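**Kerholm Opens a Breakfast Table for Small Cooks, with Toast, Eggs and a Good Deal of Tile**

KERHOLM, February. The Womberg Children's Rooms in Kerholm will open the doors of their new pretend breakfast corner this coming Friday, and everyone who has ever been handed a plate of make-believe eggs by a very serious four-year-old is warmly invited to come and be served again. The corner is called the Plorkoren Table, after the little side street the building stands on, and it takes over the sunny end of the ground floor, where the dress-up rail used to be (the dress-up rail is safe and well, and has moved upstairs next to the puppet theater).

The idea is a simple one and we have been fond of it for a long while. Children come in from the cold, hang up their coats, and make breakfast. There is toast to stack, there are eggs to dish out, there is an orange and a tomato for whoever feels that a breakfast ought to have something fresh in it, and there are soft-colored cubes that can be butter or cheese or jam or, as one of our early visitors firmly explained, "the salt." We have not labeled anything, and we don't plan to.

"When I was little, breakfast was the one meal I was allowed to help with," said Borghild Viklund, director of the Womberg Children's Rooms. "I carried the toast to the table and I was enormously proud of it. I wanted a place where a child could have that feeling as many times as they like in one morning, and where it doesn't matter at all if the egg ends up under the bread."

The table has a tiled top, so that it feels like a real kitchen when you set a plate down on it, and the plates themselves are large and round with a raised rim, in quiet colors that let the food do the talking. On one plate goes the toast, golden slices with browner crusts, piled up every which way. On the other go the fried eggs, with bright yolks and frilly edges browned just a little, the way they come out of a hot pan at home.

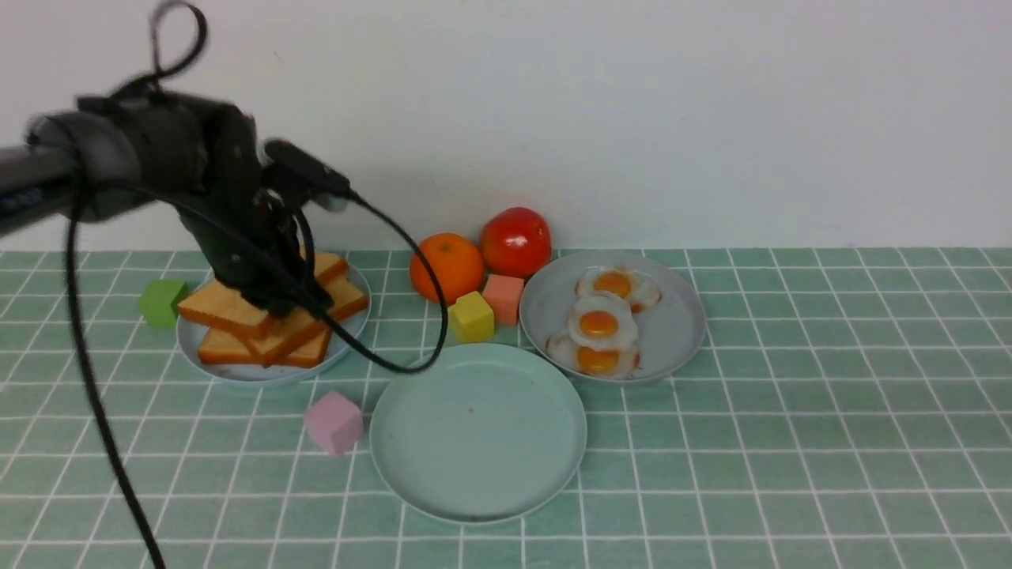 Visitors who remember our old play kitchen, with its tall cupboards and its oven door that pinched, will find the new corner a calmer sort of place. We spent a good part of the winter watching how children played in the old one, and what we saw again and again was that the cupboards were opened once and then forgotten, while the food and the plates traveled all over the building. So the money and the thinking have gone into the table itself and the things that live on it. Everything is out where small hands can reach it, and a grown-up can sit down at the side and be waited on.

The work was paid for by 314 families and neighbors who gave to our winter appeal, together with a generous gift from Geerts, the family hardware store on the market square, which also lent us a tile cutter and a great deal of patience. Kerholm has been kind to the Children's Rooms ever since we opened, and we welcomed 1,687 children last year alone, so we are delighted to be able to give something back that will be used, and dropped, and used again.

Part of the pleasure of the new corner is that there is no right order to anything. Some children lay out every slice of toast before they will hear of an egg. Others go straight for the grand dish, a fried egg set right on top of its toast, and carry it very slowly to somebody's grandfather. Our staff have learned to say thank you, take a good long pretend bite, and ask whether there might be any more.

"My advice to parents is to order something," Viklund said. "Ask for two slices and an egg, and then ask for the orange on the same plate. You will be surprised how much a child will tell you about your breakfast while they are making it. And please do finish what you're given!"

The opening begins at ten in the morning with a short welcome and real toast (with real butter, served well away from the tiles), and the table will be free for play right up until we close in the afternoon. Sessions in the opening week are kept to 12 children at a time so that everyone gets a turn with the eggs, and each session lasts 45 minutes with a little tidying at the end. We do ask that families stay for the tidying. Putting the toast back on its plate is a game in itself, and the younger ones often like it best of all.
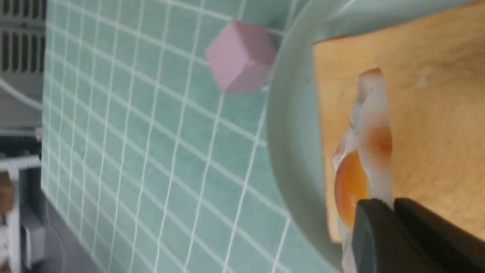
### Visiting the Plorkoren Table

The table is suited to children from two to seven, and older brothers and sisters are very welcome to come along and be customers. All children need a grown-up with them. Admission to the Children's Rooms covers the new corner, and there is nothing extra to pay. Places for the opening week can be reserved at the front desk or by telephone, and 15 places each day are held back for families who simply turn up at the door.

Strollers can be left in the hallway. Socks or indoor shoes, please, as the floor at that end of the room has just been refinished. The café will be serving its usual soup and rolls, and there will be hot chocolate for anyone who has worked up an appetite cooking for others.

### About the Womberg Children's Rooms

The Womberg Children's Rooms are an independent play center in the middle of Kerholm, with a puppet theater, a reading loft, a water room and now a breakfast table.

Reporters and photographers who would like to come before the doors open on Friday are asked to let the front desk know the day before. Borghild Viklund will be at the table from nine o'clock and will be glad to talk over a plate of something.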